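Forum > Classic TV > Drama and adventure > Garent: worth a rewatch?

tapeheadOtto
14 September 2021
I finished the whole of Garent last night and I'm still buzzing! I'd only ever seen the first series, on tapes my aunt made (adverts and all), and had no idea how good the later ones get. The Greradville two-parter is as good as anything from that era – the night train, the fake consul, that long silent bit on the roof. Who else loves it? 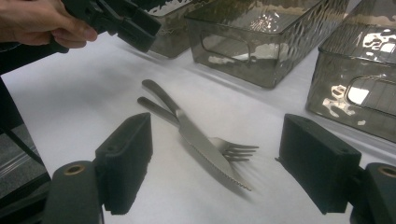 Photo: tapeheadOtto

Favourites so far are the train one, the lighthouse one and anything with Sasa in it. She gets all the best lines and most of the best coats.

quarterpastnine
Sasa yes, Greradville no. Part two is mostly people explaining part one. It's set in 1924 and there's a telly aerial on the hotel, plain as day.

tapeheadOtto
I missed the aerial!! Doesn't change my mind though. The explaining scene is the one where she's pouring the tea and plainly hasn't believed a word of it.
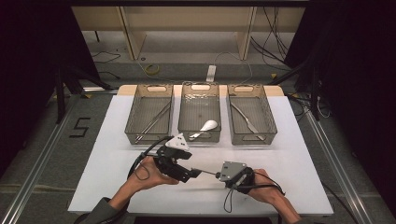
And the music under it is lovely, just the one clarinet. I went back and played it again before bed.

mossy_kettle
Series two, episode 11 is the one I'd give to a newcomer. Grgić turns up as the villain and you can't take your eyes off him.

quarterpastnine
Agree on Grgić, but he's hardly a villain. He's right about the bank from start to finish.

mossy_kettle
He locks a man in a wine cellar.

quarterpastnine
A man who had robbed him!

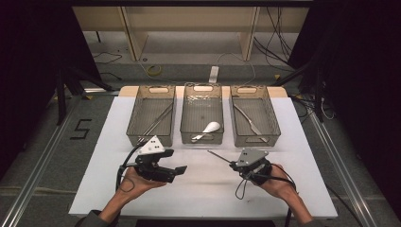 mossy_kettle
Moderator, Drama and adventure

Moving on from the cellar before we fill another page. The box set has 14 episodes per series except the last, and the picture on the June reissue is much cleaner than the old one. The sound on the lighthouse episode is still muffled.

tapeheadOtto
Ordering it tonight – does it have the Christmas special?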